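Clindberg packaging works in Duldale to stop shrink-wrapping its tea and biscuit boxes

Press release
Duldale, Sat 24 December
For immediate use

Clindberg, the family-owned packer of tea, crispbread and biscuits, will stop using plastic film around its retail boxes at the Duldale works. The first boxes without film will leave the works in January. The change concerns all products which are packed in Duldale under the Clindberg name, and also the Seppälä crispbread which the company packs under contract.

Until now every box has been wrapped in a thin clear film before it was put into the outer carton. The film has kept dust and damp away and it has shown the customer that the box was not opened before. In the new solution the box is closed with two paper seals, one on each end flap, and the food inside stays in its own inner bag as before. The seals tear when the box is opened and they cannot be put back without a visible mark.

"Our customers have written to us about the film for many years, and they had right to ask," says Urho Koivisto, managing director of Clindberg. "We made a first attempt already with the Christmas biscuits some years ago and it was not good. The corners of the boxes became soft during transport and the shops sent them back. I did not want to make the same mistake again, so this time we took longer."

The work has been led by Aarne Tikkanen, head of packaging, who moved from the company's smaller site in Mostau to Duldale for the purpose. According to Mr Tikkanen, the most difficult question was the board and not the seal. A box without film must carry its own weight in the stack, and it must also tolerate the cold and damp air of an unheated lorry in winter.

"With film, the box can be a little lazy," says Mr Tikkanen. "When you take the film away you see at once where the board is too thin and where the glue has not gone to the edge. We changed the direction of the fibre in the side panels and we made the glue line longer. These are small things but they took most of the year."
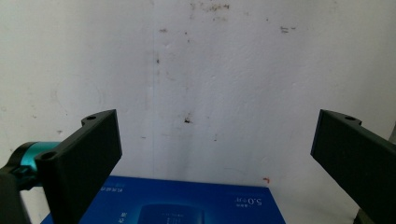
In the transport trial 500 boxes were sent from Duldale to Mostau and back again by ordinary lorry, in the same outer cartons which the shops receive. The boxes were then inspected by hand at the works. Of the boxes in the trial, 98 per cent were accepted for sale by the same rules which are used for wrapped boxes. Most of the rejected ones had a pressed corner, and they had all been in the lowest layer of the pallet. For this reason the company has added a sheet of stronger cardboard under the lowest layer, and the pallets will be one layer lower than before.

The shape and the outside measures of the boxes will not change, so shops do not need to make new shelf plans. The printed pictures and colours also stay the same, with the exception of a small line of text beside the opening flap, which tells how the seal is to be torn. The barcodes are the same. Boxes with and without film can stand next to each other on the shelf during the first weeks, and the company asks shops to sell the wrapped boxes first.

The change comes into use in steps. Tea boxes are first, in the beginning of January. Crispbread follows when the present stock of outer cartons is finished, and biscuits come last because the biscuit line is the oldest in the works and its closing unit must be rebuilt. The line will stand still for 2 weeks during the rebuilding. Clindberg has packed extra biscuits in the autumn for this time and does not expect empty shelves.

The wrapping machines in Duldale will be taken out of use one after another. The heat tunnels, where the film was shrunk around the box, have been one of the largest users of electricity in the packing hall. The company will publish the saving in its next yearly report, when it has been measured over a full season, and does not wish to give an estimate before that.

No employee will lose their work because of the change. The Duldale works has 49 employees. Those who have worked at the wrapping machines have been offered training for the new closing units or for quality inspection, and the training has been held during normal working hours. Two of the older wrapping machines will be sold for spare parts.

The paper seals are made of uncoated paper and they are fixed with a starch-based glue. The empty box can be put into the cardboard collection together with the seals, it is not necessary to remove them. The inner bag is not changed at this time. Mr Tikkanen confirms that the inner bag for tea will be studied next, but he gives no date for it.

"The inner bag is a different question, it has to protect the taste," he says. "I have tasted tea from some paper bags which had been three months in a warehouse and I would not sell it to anybody."

The price of the products will not be changed because of the new packaging. The new board is somewhat more expensive than the old one, but the film and its handling fall away.

Shops and wholesalers who have deliveries from Duldale will receive a letter with the new pallet heights and the weeks of change for each product group. Those who use automatic storage are asked to check the pallet heights before the first delivery, and to contact the sales office if the lower pallet is a problem for them. Customers who receive a box with a broken seal are asked to return it to the shop where it was bought, in the same way as before with broken film.

About Clindberg
Clindberg packs tea, crispbread and biscuits for grocery shops, cafés and institutional kitchens. The company has its main works in Duldale and a smaller site in Mostau, where loose tea is blended and packed in large sacks for cafés. Crispbread from the Seppälä bakery is packed in Duldale under contract.

Further information
Urho Koivisto, managing director (questions about the company)
Aarne Tikkanen, head of packaging (questions about materials and the transport trial)
Both can be reached through the Duldale office on working days. The office is closed between Christmas and New Year.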